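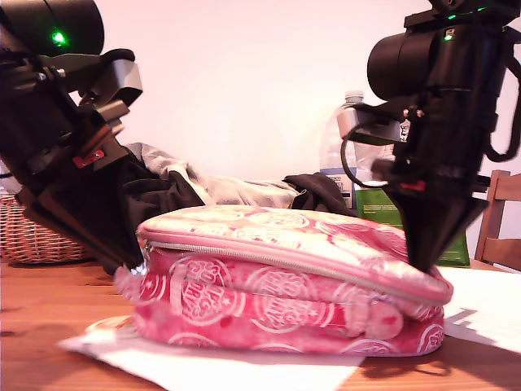 Pink and white zip pouch on the table.

Progress note, July - Sevum day trips guide
To: Meifang Wan

Quick one, bus in 20 minutes. Fuller version when I'm back at a proper desk.

Where we are. Routes 1 to 4 walked, timed and written up. Route 5 (the upper monastery) half done, path closed past the second chapel after a rockfall. Went up twice, turned back twice. Man at the kiosk says end of the month, his wife says autumn. Have drafted it as far as the chapel and left a gap.

Buses. The old timetable on the harbour wall is wrong, don't let anyone copy from it. First bus to Pullel is now 6.40, last one back 17.10, and it leaves early if full. Missed it once, hence the taxi on the claim form. Fare has gone up too, have changed it on all pages I could find.

Beds. Stayed at Kontogiannis, clean, noisy till late, good breakfast. They want to be listed and will do a lower rate for walkers in spring. Nothing in writing yet. The other two guesthouses in Pullel were shut so no view on those.

Money. Spent 310 so far out of the travel pot, of which 59 was the taxi. Recipts are in the envelope, two are in Greek only, sorry. Should come in under if I don't have to go back up for route 5.

Late or stuck:
- map for route 3, well is on the wrong side of the road
- Pornness want to see the cover before they agree to stock it. And they'd like a shorter title
- opening hours for the museum, phoned, no answer

Need from you: a yes or no on printing with route 5 unfinished. Also whether the ferry page stays in, its getting long.

Next: Pullel again for the market, then the salt pans, then home to type up. Pages for routes 1 and 2 to you before I set off.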